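Last updated: November
Filed under: Shop notebook / Tractors / Sales desk

November, 7:40 a.m.

Coffee's on, Thibault isn't in yet, so I'm getting this down while it's quiet. The October numbers from the dealers landed overnight and I want my own version written out before we start arguing over it (we will argue over it, we always do).

Domestic first. The Molum mid-size moved 775 units, a really nice month, and most of it went out in the back half. The small Rolland did 500. I had the Rolland down for less than that back in summer and I owe Thibault Lacroix a lunch! Put together they beat what we planned for, and the plan wasn't a timid one.

Exports, meh. Tramdale took fewer machines than in September, and their buyer says the yard is still full of the last shipment. I believe him, mostly. What bugs me is that our sheet counts a tractor as sold when it leaves our gate and theirs counts it when a farmer signs, so we're comparing two different things every single month. I've written this in the notebook before. Writing it again.

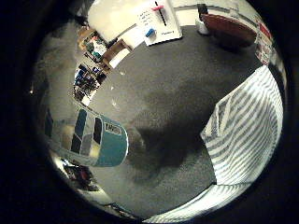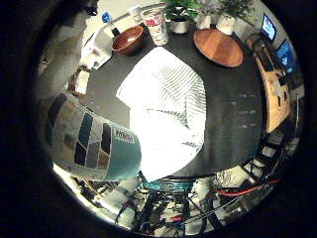
Spreadsheet fixes, in the order I did them

1. Pulled the demo tractors out of the Molum line. There were 6 in there, all carrying a plate number and no invoice. They go on their own tab now, please leave them there.

2. Re-dated the Zindirow dealer's orders. They send everything in one lump at month end, so the weekly chart had a silly spike on it. I spread them by delivery slip. Still lumpy, but you can read it.

3. Horsepower bands. Somebody had the Rolland in two bands at once! I put it in the lower one, going by the brochure. If the engine people want it in the other, come and tell me before the December sheet.

4. Left the used trade-ins alone. I started on them and the columns don't line up with last year's, and that's a whole afternoon I don't have today.

Still open: the parts depot wants a guess for spring so they can order filters. I said 1000 kits and then worried about it all through breakfast. If the festival orders were just people buying early, spring could be pretty flat and we'll be tripping over filters until harvest. Thibault thinks the rain was good enough to carry it through. I'd like to see November's bookings before I sign anything.

9:15, Thibault's in. He says 1000 is fine. Calling Tramdale after lunch about the gate dates.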